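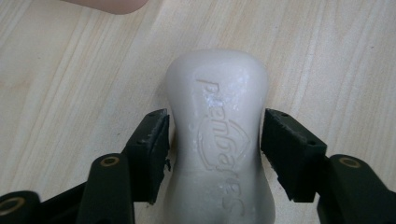 White bar soap, with the raised name and emblem facing up

Review: plain white bar soap from Çetinkaya
Posted in November by Gülizar Coşkun
Bathroom and Laundry

I have used liquid hand soap for many years, and before this autumn I had no strong opinion on bars. Then the pump on my Giker bottle broke for the second time, and I went to Çetinkaya in Istatdale to buy a new one. The bars were on the low shelf beside the sponges. One bar costs 2 dollars, so I took one for the kitchen and one for the bathroom. I have since gone back for more.

Shape and grip

The bar has a waist. It is wide and round at the ends and narrower in the middle, and this is the reason I chose it over the square ones on the same shelf. I have small hands, and my fingers also become stiff when the weather is cold. A square bar jumps away from me as soon as it is wet. With this one the thumb goes to one side of the narrow part, the other fingers go to the opposite side, and it stays there. I dropped it two times in the first week and I don't remember dropping it after that.

The name is pressed along the length of the bar, with an emblem like a small arch or shield around the middle of it. The relief is shallow. It gives a little bit of friction at the beginning, which I liked, but on my kitchen bar it was hard to feel after some days and then it was gone. If you buy the soap because it looks nice in a guest bathroom, please know that the nice look is short.

Lather

The foam is medium. It is creamy more than bubbly, and you must turn the bar in your hands a few times before it comes. In my town the water is hard, so maybe you will have more foam than I do. For washing hands after cutting onions or fish it is good, I needed only one wash for onions and two for fish. For motor oil it is not enough. My brother-in-law tried it after working on his car and he went back to his orange paste.

It rinses quickly and I do not feel a film on the skin.

Smell

Very light, like clean clothes. When the bar is dry I can smell it only if I bring it to my nose. My sister says it has no smell at all, so this depends on the person. I was glad about it, because the Giker liquid had a strong melon perfume and I could taste it on bread if I made a sandwich soon after washing.

Skin

My hands are dry from November until spring. This soap did not make them worse, and it did not make them better. I still use cream at night. There was no redness between the fingers, and with some cheap bars I do get this. I did not use it for my face and I can't say anything about that.

How long it lasts

The kitchen bar lasted 20 days with two adults and one child, and the child is generous with soap. The bathroom bar is used less and it is still there, now thin in the middle. Here is my main complaint. The waist is comfortable, but it is also the place where the bar becomes weak. My kitchen bar broke in two pieces when there was still plenty of soap left. I pressed the pieces together while they were wet and they held for some days, then they separated again. I used the pieces until the end, but they are annoying to hold.

It also becomes soft if it stays in water. In the first days I kept it on a flat saucer and the underside turned to jelly. After that I bought a Kestska soap dish with ribs and holes, and the difference was big. The surface still gets small white specks and bits when it is used often, and these come off with the next wash. If your dish has no holes, add the price of a better dish to the price of the soap.

Packaging

Thin paper, one layer, no plastic inside. It tears easily and goes in the paper recycling. One of my bars had a dented corner on the wrapper, but the soap was fine.

Other opinions

The shop's website had 2,056 ratings for this bar when I looked. I read perhaps two pages of them. Most people complain about the softness, and a few say the size has become smaller over the years. I can't confirm this as I am a new buyer.

Good: comfortable to hold, light smell, rinses fast, cheap
Not good: breaks at the waist, lettering disappears early, needs a dish with drainage

My score is four out of five. I took one point for the breaking. I will buy it again for the kitchen, and for the bathroom I want to try the oval bar from the same shelf, if they have it next time.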